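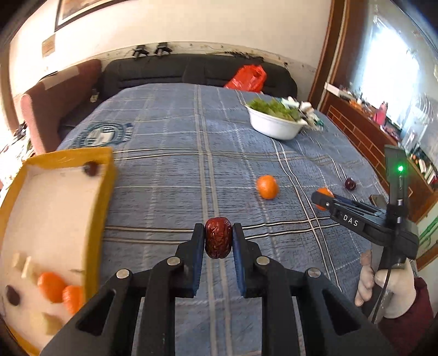

Picking up a jujube with the hand-held gripper. Fruit sorting is one of the tasks in this round.

We use cookies to remember your language and region. Accept | Settings

Paid participants wanted: record household tasks with hand-held grippers

Teltov is looking for 20 adults to record everyday tasks in their own homes. You hold a gripper in each hand and do simple table work with them: moving fruit between a tray and the table, folding small towels, putting groceries away. The recordings are used to teach robot arms the same tasks. No robot will be brought to your home.

What you will do

Attend one training session at our Westness office. It lasts two hours and is paid. After that you record at home for 15 hours a week over 8 weeks, at times you choose. We lend you the grippers, cables and a storage drive. You bring the drive back to Westness every second week, and we check the recordings and tell you if anything needs to be done again.

Each task has a one-page instruction sheet. Work at a normal, steady pace. If you drop something, pick it up and carry on. Do not delete the recording.

Who can apply

You must be 18 or older and live in Westness or Pacheco. You need a table or other flat surface you can leave set up, a power outlet close by, and decent light. You should be able to use both hands for 30 minutes at a time without pain. Left-handed people are welcome. No technical background is needed. One person per household, please.

People who took part in the Stekuven drawer and cabinet recordings may apply again.

Privacy

The grippers carry cameras and will record the room you work in. Put away mail, family photos and anything else you do not want recorded. Other people in the home must agree in writing before you start. You can ask us to remove a recording up to 30 days after you hand it in.

Pay

$2,000 for the full 8 weeks, paid in two parts. If you stop early, you are paid for the hours you have recorded. Groceries used in the tasks are paid back with receipts.

How to apply

Send us your name, your town, the hours you are usually free and one photo of the surface you would use. Applications close 26/01/2021. Recording starts in March. We will answer everyone who applies.

Contact | Privacy | © Teltov | Back to top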